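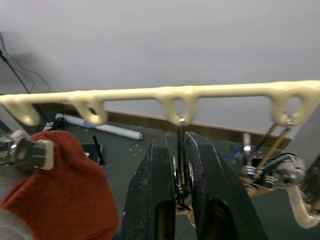

Reviews > Automation > Bench practice > Pidgate rule cards

Pidgate Bench Rules, card set for small two-arm robots

10 December 2024

Bought in July, been using them on the sock job since. Quick write up between runs so excuse the spelling.

What you get: 15 laminated cards on a ring, a wall sheet, a blank log book. Cards cover people near the arms, start of shift, grip force, cables, cleaning, stopping, and what to write down. Plain words, big type, readable at arm's length. No app, thank god.

Price is steep for cards. I paid it anyway, because our old rules were three pages of Zemex manual photocopied so many times the diagrams had gone to mush.

The good stuff first. The stop card is excellent. One person has a hand near the stop button whenever the arms are live, that person does nothing else, and they say out loud when they're handing over. Sounds fussy. It's not. We used to have whoever was closest, and closest was usually holding a coffee.

Start of shift card also good. Home both arms, look at the straps and the cable loops, open and close each gripper empty, then one slow pick before going to full speed. Five minutes if you don't chat. I'd pay for that card alone.

Marking the arms by colour is in there too, a band for left and a different band for right, and always say the colour instead of "that one". We do blue and green. Cut the shouting down a lot.

Cleaning card is where I start to grumble. It says wipe the fingers "weekly or as needed". Fine for metal parts or plastic bottles. For knits it's far too slack. 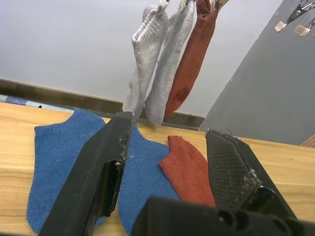
Fluff gets on everything. Pads go first, then the ridges, then teh recess near the tips, and a pad full of lint grips differently to a clean one. Our own rule now is wipe at every colour change, lint roller on the table same time, and tweezers for the threads (fingers powered off, arms parked, no exceptions). Wrist camera glass gets a soft cloth at the same stop. I've written that on the back of the card in marker. Pidgate should just print it.

Grip force card assumes hard objects as well. Nothing on stretch. With a sock you want the lowest force that holds it, and you want to check the cuff after, not the grip log. Nothing on pinch clips either, and clips are half our job - spring parts near fingers need a rule about who resets them and when. Ours: arms parked, one person, no reaching in between the two grippers ever.

Cables card is short but right. Nothing loose inside the reach of either arm. Floor cables pushed back behind the line. Power strips off to the side where you can see the plugs. We're still bad at the floor part, I'll admit it. The card at least makes you feel guilty.

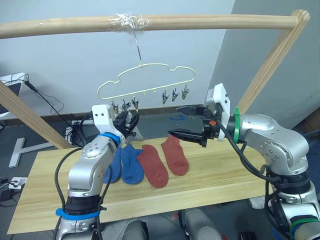 Layout gets one card and could use two. Useful bit is "same start every time": items laid out side by side, same board, same spot, rack checked for wobble before you begin. If somebody's taped the hanger, they log the tape. Good rule, that. A hook that's shifted will look like a bad robot when you go back through the data, and you'll waste an afternoon on it. Missing is anything on how far apart to lay soft things, or what to do when an arm is covering the one you want. We go outside in. Works for us, maybe not for you.

Log book is cheap. Spine cracked in the first month, paper too thin for marker. Swapped it for an Ackroyd hardback, and copied the headings accross.

Ring's a pain too, cards catch on each other when your in gloves.

Would I buy again? Yes for a new crew, and definetly if you've got nothing on the wall. If you already run decent habits and mostly handle cloth, borrow a set, copy out the stop card and the start card, write your own cleaning rule.

3 out of 5. Would be more with a soft goods add-on. I asked, they said maybe.

Ships to Tatville in a flat box, arrived unbent.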